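How to sort a pile of plastic bins (and what to do with the plant)

Updated 11th May

Quick one today. Had a closet, a hallway and a corner of the living room all full of half-used plastic containers, and got through it in one go. Here's the method. You need floor space, a damp cloth, a dry cloth, masking tape, a marker. That's it.

Step 1. Everything on the floor

Pull out every bin and basket you own. All of them, also the one under the sink. Clear a patch of floor and set them down right way up, open side up, with a hand's width between. Do not stack yet. Stacked bins hide stuff, I found a phone charger from last November in one.

Got a plant living in a plastic planter nearby? Leave it on the floor with the rest for now. You'll want to see how much room it takes.

Step 2. Empty and wipe

Tip out, shake, wipe. Smooth-sided bins take a minute. Slotted baskets are slower – dust sits in the slots. Don't pick at them one by one. Put the basket in the shower, rinse from the outside in, stand it on its end to drain.

Dish soap is fine. Skip scouring pads on anything see-through, they leave scratches and it goes cloudy for good. My sister-in-law Armelle did this to a whole set.

Step 3. Three groups

Solid walls, can't see in.
See-through or tinted.
Slots or holes.

Group by type, not size. Size comes later.

Step 4. Give each group a job

Slotted ones get things that need air. Towels, gym shoes, onions if it's a kitchen basket. Never anything small. Pens, screws and hair clips go straight thru the slots.

Tinted bins are good for stuff you grab often but don't want to look at. Cables, dog things, gloves. You can tell roughly what's in there, doesn't look messy from across the room. Handle cutout faces out, always. If you have to turn the bin to get hold of it you'll stop putting it back.

Solid ones get the long-term stuff. Label these. Tape on the short side, marker, two words max. "Winter hats". "Tax 481" in my case, don't ask, it's an old folder number.

Step 5. Measure the shelf, then the bin

In that order. Width, depth, height, and take off half an inch for fingers. Measure bins at the rim and not the base, most of them flare out. I skipped this the first time and had to redo a 12 inch shelf.

Step 6. The planter

A snake plant does fine on the floor near a window, so it can stay down there with the bins and take the hard look off all that plastic. Two checks. Is there a drainage hole? Then it needs a saucer, or you'll mark the floor. Is the soil dry a couple inches down? If not, don't water. They rot easier than they dry out.

Leave a gap so the leaves aren't pressed on a wall or a bin. And a bright planter goes best next to dull colors imo, gray or black.

Step 7. Put back, stop

Heavy low, light high. Often-used at hip height. Anything left over with no job after a week – give it away. I had three left, they went to Vasiliki downstairs teh same evening.

Total time, one afternoon with a coffee break. Floors last, there will be crumbs.

Questions in the comments, will try to get to them. Lids are getting their own page. 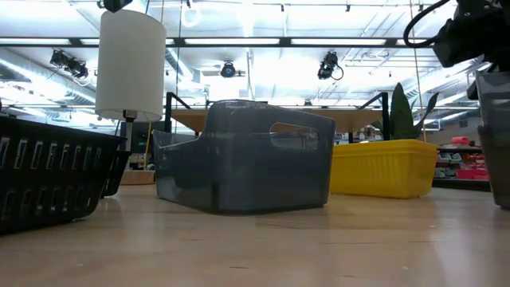 Bins, basket and the snake plant on the floor, step 1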